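Right, long thread on what I've been up to since September, because the planner finally does something I like and I want to talk about it with people who'll get it.

The job is desktop PC disassembly and reassembly with robot arms. Pull a part, put it in the fixture, or take it out of the fixture and put it in the machine. CPU, RAM, drive, cables. I write the software that sits between "the camera thinks the socket is there" and "the arm goes there".

For ages we had one big motion planner doing the lot. You gave it a goal pose, it gave you a path, and inside a PC case it was awful. Everything in there is a wall! The drive cage is a wall, the power supply is a wall, and a loose cable is a wall that has moved since you last looked.

So I split it. There's a coarse planner for everything outside the case, working on simple boxes, nice and quick. Then there's a second one, which I've named Memitbridge for reasons lost to a very long evening, and it takes over as soon as the fingertips go below the rim of the case.

Memitbridge doesn't care about pretty paths. It wants to go straight down, do the thing, and come straight up, and it'll only tilt if you make it. It also treats cables as a cost and the metalwork as a hard no, so brushing a wire is allowed and touching the cage never is. 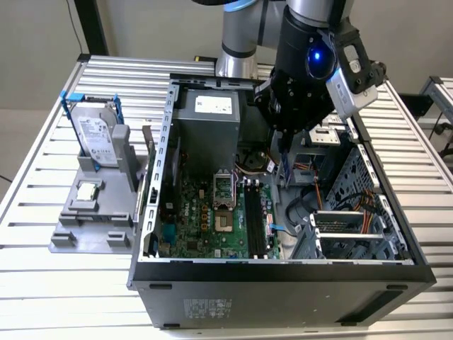
Loukia Chatzigeorgiou: does the cable cost get updated while the arm's inside, or do you plan once at the rim and hope?

Once at the rim, then a cheap check every 4 mm on the way down. If the depth map disagrees with what we planned on, it stops and backs out the way it came. A full replan inside the case was my first idea and it was lovely on paper and horribly twitchy on the arm.

The backing out bit matters more than I expected. Early versions would try to be clever from wherever they'd stopped. Now there's one rule, go back up the line you came down, and it's made the logs SO much easier to read.

Perception next, my favourite bit. We don't look for "a motherboard" any more. We look for a handful of things with hard edges (socket frame, memory slots, side of the power supply) and fit the whole case model to those. If one of them is hidden by the arm the fit still holds up pretty well.

Shiny stuff is still a pain. The top of a CPU is a tiny mirror and the depth there is rubbish, full of holes. We now throw away every depth reading inside the lid outline and take the height from the frame next to it. Took me two weeks to accept that the fix was deleting data.

Numbers, as people always ask! On the same set of 86 logged CPU placement attempts, the old planner found a legal path for 18 of them. The split one finds 82. That's planning only, replayed offline, so please don't quote it as a success rate for the real arm.

The four it misses are all the same failure. The case fit comes out slightly rotated, the hand-over point ends up inside the rim, and Memitbridge quite rightly refuses to start. I think the answer is to let the coarse planner shuffle the hand-over point along a bit and ask again.

The other half of the work is deciding what order to do things in, and it's all one plain text file. Each step lists what must be true before and what should be true after. Lever up before CPU in. CPU in before lever down. The vision code checks both ends and writes down what it found. 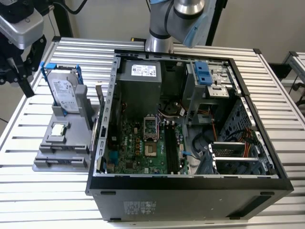 The checks are written as yes/no/can't tell, and "can't tell" gets its own branch. It usually means move the arm out of the way and look again. Before that we were squashing it into "no", and the sequencer would cheerfully try to repeat a step it had already done. Not great when the step is "put the CPU in the socket".

Also very pleased with the replay tool. It lines up the camera view, the plan and the joint data on one timeline and you can scrub through it like a video. I found three bugs the first afternoon, one of them a frame transform I'd have sworn on my life was correct.

Next up is getting the two arms to share a space properly. At the moment it's a lock. One arm owns the air above the case and the other one waits. Safe, slow, a bit sad to watch. I'd like to carve that space into smaller chunks so one can be fetching while the other finishes up.

If you've done time-based reservations for two arms over a small workspace, please tell me what went wrong, I'd love to hear it. Config format notes and the step file layout going up once I've tidied the comments, some of which are quite rude about ribbon cables.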